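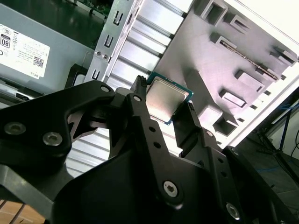 Akimcombe Allotment Society
Minutes of the winter meeting, December 23, 2023

I'm doing the minutes again as I was the only one with a pen that worked, so please forgive the spelling and the bits where I was also handing round mince pies. We had the small room at the back of the chapel hall and the heating came on at ten past, just as we were all getting our coats back on.

Apologies
Read out. The Lower Field lot had the river over the lane and couldn't get through, which is fair enough.

Last minutes
Agreed, with one change. I'd put that the new gate opens outwards and it opens inwards. Sorry to whoever walked into it.

Money
We started the year with £1,216 in the bank and we're ending it with £1,291, which is better than I expected after the business with the skip. Seed orders did well, and the plant sale in spring more than covered the insurance (just!). Rents stay the same for next year. There was a short grumble about whether half plots should pay exactly half, given they use the same tap as everyone else, and it was left as it is.

Water
This took up most of the evening. The old pipe along the top path has split again, in the same place as before, and the tap by the compost bays has been off since the first frosts. We've had two quotes. Paltton want £1,744 to dig up the whole run and lay new pipe, with a stopcock at each end. Dimitrov would patch the split and lag the exposed bit for a good deal less, but they won't promise it'll see out another winter.

I said I'd go for the full job, even though it's more than we've got, and I still think so. Others felt we should patch now and save up. It went back and forth for ages — someone drew a map on the back of the raffle sheet, so if your raffle number has gone missing that's why. In the end we voted to ask Paltton if they'd do it in two halves, top path first, with the second half after the plant sale money comes in. If they say no, we go with the patch. I'm writing to them after the holiday.

Meanwhile please DON'T turn the top tap on to see if it's mended. It isn't, and plot 7 gets the lot. 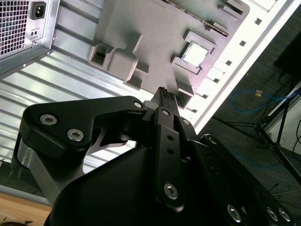
We then had a nice long talk about water butts, as we were on the subject anyway. Anyone with a shed and no butt is asked to think about getting one before the summer. The garden centre at Namar has plain green ones with a lid and a stand, and if enough of us want them I'm happy to ask about a group price and sort out a van. Put your name on the list inside the hut door. Lids must be on at all times, please, for the sake of the hedgehogs and small children.

Paths and hedges
The hedge along the Namar side needs cutting back hard and it has to be finished before the birds start nesting. We'll have a work morning early in the new year, date to go up on the board when we can see what the weather's doing. Bring loppers and gloves. There'll be soup (leek and potato, mine, and there was plenty left last time so do come hungry).

Woodchip: another load has been offered free. Yes please, but it can't be tipped across the turning space again.

Empty plots
Two have come up and both are going to people on the waiting list. One is waist-high in bramble. We agreed the new holder pays nothing until March, to give them a fair start at it, and I've said they can borrow my mattock.

Bonfires
Same rule as ever, after dusk only and not when the wind's blowing towards the houses. We had one complaint in the autumn and I went round with a marrow and it was all very friendly.

Any other business
Somebody's left a very good pair of secateurs in the hut, red handles, now hanging on the nail by the kettle.

The question of cockerels came up. The answer is still no.

Could whoever has the long ladder bring it back.

A big show of hands for having the summer open day again, with cakes, but without the tug of war. I'd like it noted that I was in favour of the tug of war.

Next meeting in March, same room, once I've checked it's free. We finished up at nine and the last of the mince pies went home with the washers-up.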